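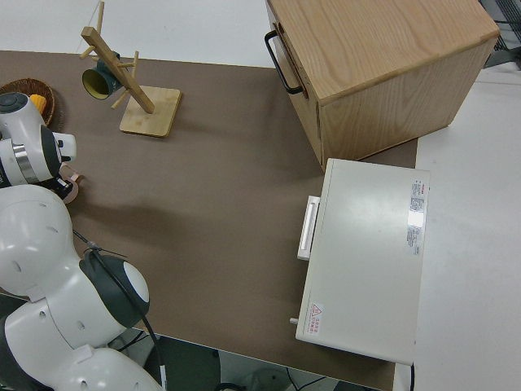
Elside Orchard Survey: Spring Progress Report
By Siham Chamoun
May

We use cookies to remember your preferences. Accept / Manage settings

When the Semaan Fund agreed to pay for a survey of old fruit trees in the Elside valley, the proposal promised a full map of the lower slopes by spring. We have a full map of most of the lower slopes. The rest belongs to a man who would like it known that his pears are private.

To date we have tagged 854 trees, against a target that was set before anyone had walked the ground. Apples make up the bulk. Bergþóra Laxdal has put names to most of them, and the remainder are filed under "russet, argumentative" until the fruit comes in and settles it.

The Filtitz terraces went slower than planned. The path washed out in March and the county has since repaired it twice, the second time in the right place. Ayman Awad's team finished the upper rows on a Monday and would like the fund to know that the boots line in the budget was well spent.

Grafting has gone better. We took cuttings from 200 trees, mostly the ones leaning hardest, and Rohani Nasution has them at the Arent nursery under shade cloth. Losses so far are within what we allowed for. The deer have been informed of the fence and are considering their position.

Two items are behind. The owner interviews are short by five households, all of whom agreed warmly and then went to visit relatives. The printed guide is waiting on spelling: the valley has at least three ways to write the name of its best-known plum, and each has a family behind it. Hiba Nimri proposes printing all of them. I have no better idea.

We are asking for no extra money this quarter. We do ask to move what is left of the drone mapping line into ladders, which the orchards seem to prefer.

The next report will follow the early apple harvest.

Contact: Elside Orchard Survey office | © Elside Orchard Survey | Back to top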